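[kaltholm-walkers] Re: Food boxes for the Kaltholm route, how many and how big
Mar 12, 2022

Replying below the quote, and I've trimmed it to the parts I can help with.

> We are planning the full route this year, all 300 miles of it, and
> there is one stretch I can't work out. Between Skostgate and the far
> side of the pass I only see one place to buy food and the reports
> on it are mixed. Do people mail boxes ahead, or do they carry
> everything from Skostgate? If you mail, how many boxes, and who
> holds them? I would also like to know how much food people end up
> eating per day. I have only done weekends before and I always bring
> too much.

I have walked it twice, once with no boxes and once with three. I would mail two if I went again.

The stretch you are asking about takes most people five days. You can carry that out of Skostgate if you have to, and I did the first time. The grocery there is fine for noodles, oats, tortillas and peanut butter, and poor for anything dried or light. My pack was heaviest on the morning of the long climb, and the pass is at 2,939 feet, which doesn't sound like much until you remember you start close to sea level and lose half your height twice on the way up.

The second time I sent one box to Selvanayagam's store at the road crossing and it made that section a lot easier. They hold parcels for walkers at no charge if you buy something. Write your name and the date you expect to arrive on two sides of the box. They shelve them in no order that I could see, and the side with the address is usually facing the wall. 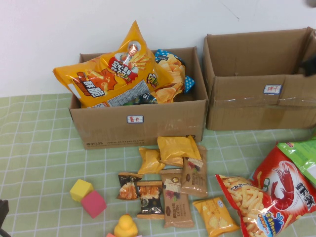

The store cuts its hours after the first week of November and stops taking parcels altogether, so if your dates slip that late you are back to carrying. The Grelari hostel, a day and a half farther on, takes boxes all year but wants a reservation for at least one night. Call them. They do not answer email in any useful amount of time.

On size, small is better. Both places have limited shelf space and you also have to fit the contents into a pack that isn't empty when you get there. The worst thing I did was fill a big box just to use up the room. I ended up giving away two days of rice and a jar of honey to people who didn't want them either. The weight limit at the store is 50 pounds, and if you are anywhere near it something has gone wrong.
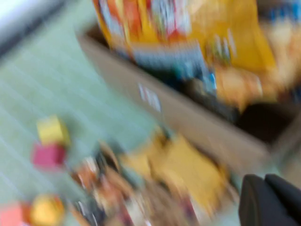

Packing goes best if you put out all the food for one box before any of it goes in. I do a full day at a time: breakfast, lunch, supper, then snacks, and I don't start the next day until that one is complete. Lines on whatever you are working on are a help. A pale green surface with evenly spaced white lines, like that one, would let you give each day its own strip, and a day with no supper would show up right away. On a bare kitchen counter mine always drifted into one pile and I missed a breakfast both years. When a day is complete it goes in its own bag, and the bags go in the box with the last day at the bottom.

As for how much, my numbers went up as the trip went on. For the first few days I could hardly finish supper. By the second week I was eating everything and buying more at each stop. I would pack the first box a little light and the second one a little heavy. Chips and crackers are bulky for what they give you, but they are what I wanted most by the time I reached the store, so I'd buy those there and eat them on the porch.

Leave fuel out of the boxes. The store sells canisters and the hostel usually has part-used ones on a shelf by the door. Soap should go in a separate bag from anything you plan to eat. I had lavender oatmeal for most of a week.

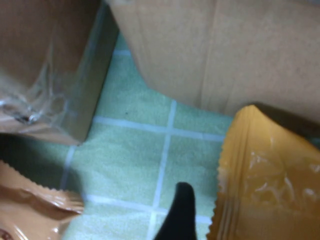 How far ahead should the boxes be mailed?

Two weeks before you start is enough for the store, and three for the hostel. The hostel's mail goes through Skostgate first and sits there until someone drives down for it. Don't send them much earlier than that, as the store will return anything it has held for over a month.

The water sources on the north side have changed since the last guide came out. The spring below the second shelter was dry both times I passed and I wouldn't plan on it. There is a stream a mile before it, on the left, easy to miss when the bracken is up. I can send my section notes to the list if anyone wants them, but they are handwritten and I'd need to type them up first.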